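플린다(Plinda) 줄거리 말뭉치 데이터 카드

버전 2 기준 문서

개요

플린다는 웹 코미디 시리즈 "Celtix"와 그 후속작 "Terkus"의 팬 위키에서 모은 회차별 줄거리 요약문 모음이다. 요약문은 팬들이 썼고, 우리는 그것을 정리해서 표로 만들었을 뿐이다. 배포본에는 한국어로 옮긴 요약문과 원문이 같이 들어 있다. 한국어 쪽이 먼저 나오지만 의심이 들면 원문을 보기 바란다. 옮긴 사람도 시리즈를 전부 본 것은 아니다.

먼저 말해 두자면, 이 자료로 "서사 구조를 이해하는 모델"을 만들 수 있다는 주장은 믿지 않는 편이 좋다. 버전 1이 나왔을 때 그런 문구를 소개글에 넣었던 것은 우리 쪽이고, 지금은 뺐다. 요약문은 줄거리에 대한 누군가의 기억이며, 그 기억은 회차를 본 지 한참 뒤에 적힌 경우가 많다.

구성

회차 수는 67, 요약문은 2,000건 남짓이다. 한 회차에 요약문이 여러 개 붙는 이유는 편집 이력에서 서로 크게 다른 판을 각각 따로 저장했기 때문이다. 어떤 회차는 결말이 판마다 다르다. "야네프스키(Janevski)" 선생이 급식실에서 쫓겨나는 회차가 대표적인데, 한 판에서는 그가 트럭을 타고 도망가고 다른 판에서는 교장의 쌍둥이 형에게 붙잡힌다. 영상을 확인하려 했으나 해당 회차는 내려가 있었다. 그래서 둘 다 남겼다.

각 행에 들어 있는 항목은 다음과 같다.

회차 번호: 위키 표기를 따랐다. 특별편은 번호가 없어서 S로 시작하는 임시 번호를 붙였다.
시리즈: Celtix 또는 Terkus.
판 번호: 같은 회차 안에서 편집 순서대로 매겼다. 숫자가 크다고 더 정확하다는 뜻은 아니다.
원문 요약: 오탈자와 비속어를 그대로 두었다.
한국어 요약: 인명은 소리 나는 대로 적었다.
등장인물: 요약문에 이름이 나온 인물만 넣었다. 실제 회차에 나왔는지는 따지지 않았다.
결말 표시: 해결, 미해결, 사망, 불명 가운데 하나.

결말 표시에 관해서는 할 말이 많다. 이 시리즈에서 죽은 인물은 거의 다 돌아온다. 야네프스키 선생만 해도 양파 창고에서 한 번, 졸업식에서 한 번 죽고 그다음 회차에 아무렇지 않게 출석을 부른다. 그런데도 표시는 "사망"으로 되어 있다. 요약문에 죽었다고 적혀 있으니 그렇게 단 것이지, 이야기 안에서 무슨 의미가 있다는 판단은 아니다. 생존 여부를 예측하는 과제에 쓰겠다는 문의가 있었는데, 무엇을 예측하게 되는 것인지 우리로서는 잘 모르겠다.

수집 방법

위키의 회차 문서를 편집 이력째 내려받은 다음, 요약 항목만 잘라냈다. 잡담, 팬픽 홍보, 배우에 대한 험담은 손으로 지웠다. 손으로 지웠다는 말은 빠뜨린 것이 있다는 말과 같다. 수집은 11월에 끝났고 그 뒤의 편집은 반영하지 않았다.

팬픽과 실제 줄거리를 가르는 일이 가장 골치였다. 시리즈 자체가 앞뒤가 안 맞기 때문에 "말이 안 된다"는 것은 기준이 되지 못한다. 교감이 몰타 왕국의 왕위를 주장하는 회차는 가짜라고 생각해서 지웠다가 영상이 발견되어 되살렸다. 반대로 진짜라고 믿고 넣은 "눈사람 법정" 편은 지금까지도 본 사람을 찾지 못했다. 이 행은 비고에 물음표가 달려 있다.

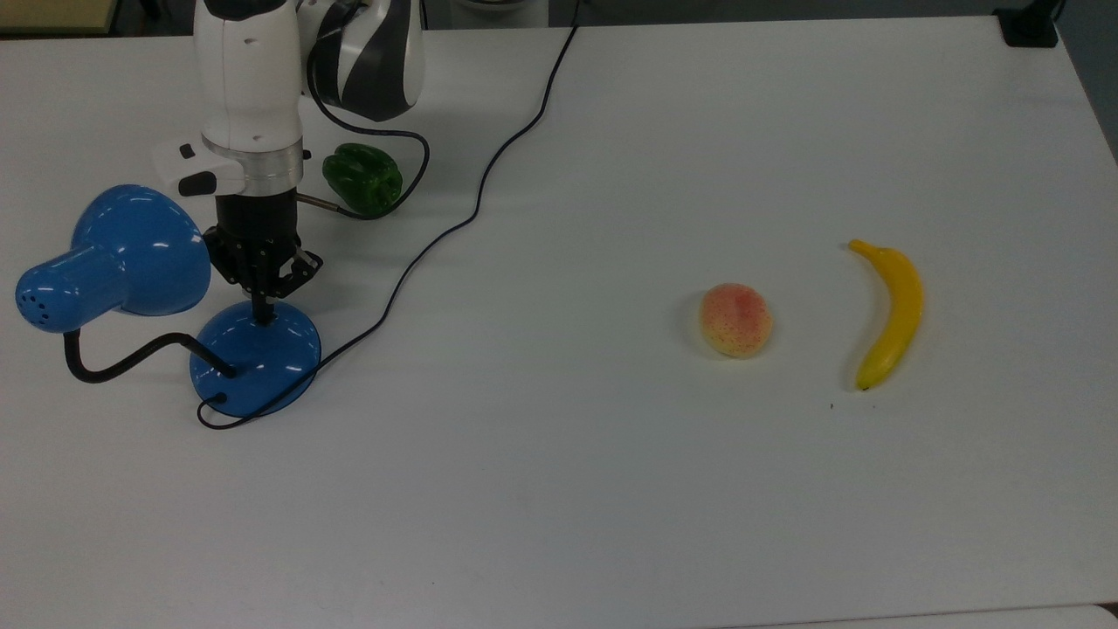

번역과 표시 작업

한국어 요약은 기계 번역 초안을 사람이 고친 것이다. 얼마나 고쳤는지는 행마다 차이가 크다. 앞쪽 회차는 문장을 새로 쓰다시피 했고, Terkus 후반부는 조사와 이름만 손본 것이 많다. 말장난은 대부분 죽었다. 원문에서 웃긴 줄이 한국어에서도 웃길 것이라고 기대하지 말 것.

결말 표시는 두 사람이 따로 단 뒤 다른 부분을 맞춰 보았다. 처음에 어긋난 행이 약 800건이었다. 일치도를 계산해서 싣자는 의견이 있었지만 싣지 않았다. 맞춰 보는 과정이 사실상 한쪽이 지칠 때까지 이어진 말다툼이었고, 그렇게 나온 최종 표시에 소수점 붙은 숫자를 달아 두면 읽는 쪽이 오해한다.

등장인물 이름도 완전히 통일되어 있지 않다. 같은 인물을 판에 따라 "벨라 이모", "벨라 아줌마", "B 여사"로 부르는데, 이 셋이 정말 같은 사람인지 위키 안에서도 결론이 나지 않았다. 합쳐서 쓰고 싶으면 별도로 제공하는 이름 대응표를 쓰면 된다. 대응표를 만든 사람은 셋이 동일 인물이라고 보는 쪽이다.

써도 괜찮을 만한 곳

짧은 요약문의 문체를 비교하는 작업, 같은 사건을 서로 다르게 적은 글을 짝짓는 작업, 팬 위키의 편집 습관을 들여다보는 작업 정도. 수업에서 지저분한 텍스트를 다루는 연습용으로 쓰는 것도 말리지 않는다.

쓰지 않았으면 하는 곳

유머를 감지한다는 도구의 성능 평가. 실제 회차의 내용을 확인하는 근거 자료. 팬층의 여론 조사. 마지막 것은 특히 그렇다. 편집 이력을 보면 활발한 편집자는 극소수이고, 결말을 둘러싼 대립도 두 계정이 주고받은 것이 대부분이다.

알려진 문제

- 특별편 몇 개는 본편과 내용이 겹친다. 중복인지 재탕 회차인지 알 수 없다.
- Terkus 첫 회의 판 2는 중간에서 끊긴다. 원문이 그렇다.
- 비고 항목에 작업자끼리 주고받은 메모가 남아 있다. "이거 진짜야?"라고 적힌 것은 표시가 아니다.
- 원문 요약에 따옴표가 짝이 안 맞는 행이 있어서 일부 표 편집기에서 줄이 밀린다. 탭으로 구분된 파일을 쓰면 괜찮다.
- 욕설 필터를 거치지 않았다.

버전 기록

버전 1: Celtix만 수록. 결말 표시가 해결과 미해결뿐이었다.
버전 2: Terkus 추가, 사망과 불명 표시 추가, 몰타 왕위 편 복구, 소개글의 과장된 문장 삭제.

버전 1로 얻은 수치와 버전 2로 얻은 수치를 나란히 놓고 나아졌다고 말하는 것은 곤란하다. 표시 기준이 바뀌어서 미해결이던 행 상당수가 불명으로 넘어갔다.

이용 조건과 연락

원문의 권리는 각 위키 편집자에게 있고 위키의 이용 조건을 따른다. 한국어 요약과 표시는 출처만 적으면 자유롭게 써도 된다. 인용할 때는 "플린다 줄거리 말뭉치, 버전 2"로 적고 버전을 빼먹지 말 것.

관리는 벨리미르 니콜로프스키(Velimir Nikolovski)가 맡고 있다. 오류 제보는 저장소의 문의란으로 보내면 되고, 회차 번호와 판 번호를 꼭 적어 주기 바란다. "눈사람 법정" 편을 봤다는 제보는 화면 갈무리가 있을 때만 받는다.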